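Daminum: Household and Shop-Floor Handling
Second progress report to the Tredville Fund
Submitted by Ometti, December 23, 2020

Purpose of this report

The Fund asked for a report at the end of the second period covering the work done, the money spent and any change to the plan. It also asked for a direct answer to the question in the original application, which was whether a general-purpose robot with human-shaped hands can yet do simple chores in a home or a shop at a standard someone would accept.

The short answer is that it can do some of them, slowly, with a person standing by. It cannot do a full job from start to finish. Details follow by work package.

Work package 1: Tableware

The tableware tasks are done at a plain white table with the robot seated at it. It starts with its arms out over the table and one item in front of it. We began with plates as they are the most common item in the chore survey from the first period, and they are harder than they look. A plate lying flat gives the fingers very little to get under. Cups and bowls have sides that a hand can close on.

Two methods were tried. In the first, one hand slides the plate to the table edge and the other takes it from the side. In the second, one hand presses down lightly on one side of the rim and the other lifts the opposite side. The first method is more reliable and is the one we now use. It does need a clear edge, and a kitchen worktop with a wall behind it and a sink beside it may not offer one where it is wanted.

We ran 175 plate trials in the period. The robot picked up the plate and put it down in the marked position in 90 of them. Most of the rest ended with the plate still flat on the table, pushed further away than it started. A small number ended with a dropped plate. We use shallow plates for this work and will move to ceramic only when drops have become rare.

A person doing the same task takes a second or two. The robot's best time is several times that and its usual time is longer again. Speed was not a target in this period.
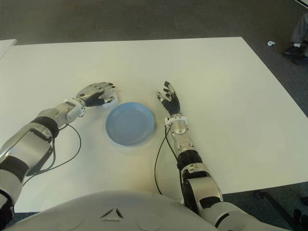

Work package 2: The hands

Both hands were fitted at the start of the period. They have four fingers and a thumb, with dark fingertips on metal-coloured joints. The fingertips wear. We replaced one full set during the plate trials and expect to replace another before the next report. This was not in the original budget and is dealt with under spending below.

Wrist cables caused more lost time than any other single thing. They hang in a loop so that the wrist can turn freely, and when the arm is low the loop lies on the table. Twice it caught on an item and pulled it. Routing the cables along the forearm solved that but restricted the wrist, so we went back to the loop and now keep the working area clear on that side. A proper fix means a shorter cable and a different connector. Khúc, who supply the wrist assembly, have agreed to provide samples in February.

Checks on clearance were added to the daily start-up routine. The hand is moved through its range close to the fixed surfaces nearby, and the operator watches the fingertips and the thumb as they go past. The software believes the hand is slightly slimmer than it is, particularly across the back and at the base of the thumb. Until the model of the hand is corrected we are keeping a wider margin than we would like, and as a result the robot will refuse some reaches that it could physically make. For cupboards and shelves this matters a good deal. A hand that needs extra room on every side cannot get a jar out from between two others.

The correction is under way. It requires measuring the hand in several poses, and the covering moves slightly when the fingers bend, so one measurement is not enough.
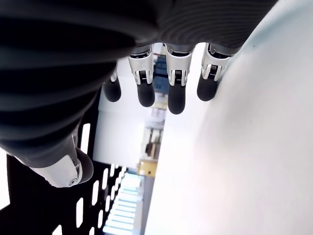 Work package 3: Small goods

This package stands in for shop-floor work. The tasks are picking up a small item, turning it the right way round, and placing it in a tray or on a peg. The items were chosen with a shop's returns desk in mind: chargers, adapters, boxed cables, small bottles and packets.

The power adapter has taken up most of our time. It is a good test item. It is pale, and on a pale table the camera has trouble finding its edges. It is smooth. It has prongs that must not be used as a handle, and it can come to rest on any of several faces. When it lies with the prongs facing upwards the hand has to come down around it, with the fingers on one side and the thumb on the other, and close low enough on the body to hold it without touching the metal.
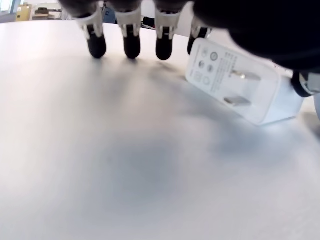

We set 50 trials for each starting position. With the adapter on its narrow side, the robot picked it up in 40. With the prongs up the results were poorer and varied so much from one session to the next that we do not want to quote a figure. We think the variation comes from lighting. The hand throws a large soft shadow on the table as it comes down, and at the moment when the camera needs to see the item best, the shadow and the hand are both in the way. Moving a lamp made a visible difference, but a shop will not move its lamps for us, so we have put the lamp back and are working on the software.

Turning the item in the hand is not working yet. A person does this without thinking, rolling the thing between the thumb and two fingers until it sits right. Our robot has to put the item down and pick it up again from another side, sometimes more than once. For the returns desk task this roughly doubles the handling involved and it is the main reason we are not proposing a shop trial in the next period.

Placing is better than picking. Once an item is firmly held, the robot generally puts it down where it should. A tray is easy. The peg is not, and we have suspended the peg task so as not to spread the team too thinly.

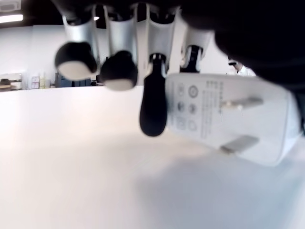 Robot hand gripping a white power adapter over the table. Work package 3.

Work package 4: Operator time

The Fund asked us to record how much human attention the robot needs. One trained operator is present at all times with a stop button within reach. The operator also resets the table between trials, and in the first weeks was stepping in during trials as well, usually to free a cable or to stop a push that was going to take a plate off the table.

Stepping in has become less frequent. Resetting has not changed. If the aim is to save someone work, a machine that needs a person beside it saves none, and the Fund should read the trial results above in that light. We have started training the robot to reset its own table after the plate task, which would at least allow longer unattended runs in the laboratory behind a barrier.

Spending

Staff costs are in line with the plan. Equipment is over, owing to the fingertips and a spare wrist assembly. Travel is well under, as the planned visits to partner sites did not take place this year. We ask the Fund's permission to move the unspent travel money to equipment. No increase in the total is requested.

Changes to the plan

The plate target for the next period stays as it is. The ceramic plate stage moves back by one quarter.

The peg task is suspended, as explained, and will be replaced by placing items in a divided tray.

The shop trial is postponed. We would like to discuss with the Fund whether a smaller trial, limited to sorting boxed items into trays, would be of interest in its place. Boxed items avoid the turning problem to a large extent.

Folding towels, which was listed as optional, has not been started and we recommend dropping it.

Work for the next period

Corrected model of both hands, with the clearance margin reduced and the plate trials repeated to check that nothing has got worse.

New wrist cables, subject to the samples from Khúc.

Adapter trials on tables of different colours, including a dark one, under ordinary ceiling lighting.

First attempts at turning an item within one hand, starting with a plain block before returning to the adapter.

Trial logs are available to the Fund's assessor on request. The equipment inventory has been updated and is attached separately, along with the form for the transfer of travel money, which needs a signature before the February payment can be made.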